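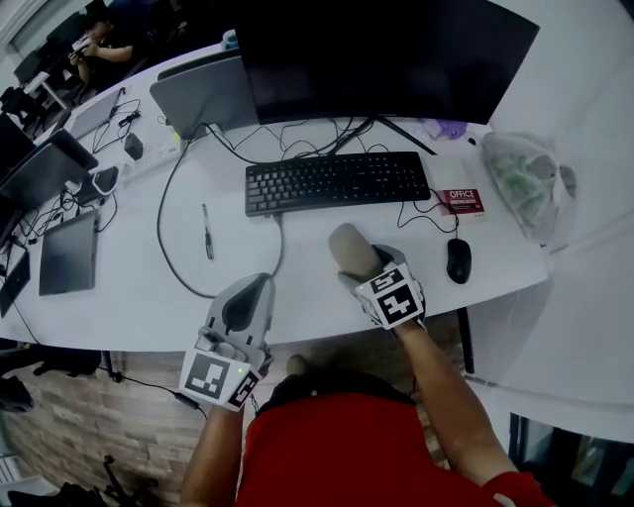 Workplace Upkeep, Unit 2: The Shared Desk
Course handout, Merell Center for Office Practice

A shared desk belongs to whoever left last, and it usually looks it. Before the practical, read pages 1 and 2 of the Illovura booklet and bring a cloth.

Order of work:
Cables first. Follow each one to its end before you pull. The one you are sure is dead is the monitor.
Papers and booklets next, squared up at one side.
Then the keyboard. Turn it over a wastebasket. You will learn what your colleagues eat.
Screens last, dry cloth, power off.

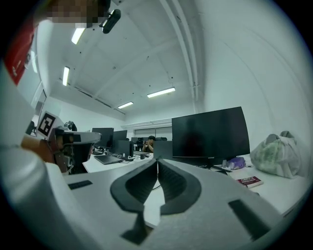 D. Urquijo

Long rows of desks need a rule about cups. Ours is that a cup near a laptop gets moved, whoever it belongs to and however they feel about it.

Don't clean around a person who is still sitting there. Start at the other end and look busy.

For August: write up one desk in 280 words. The Wostau group handed in 800 last term, mostly about cables.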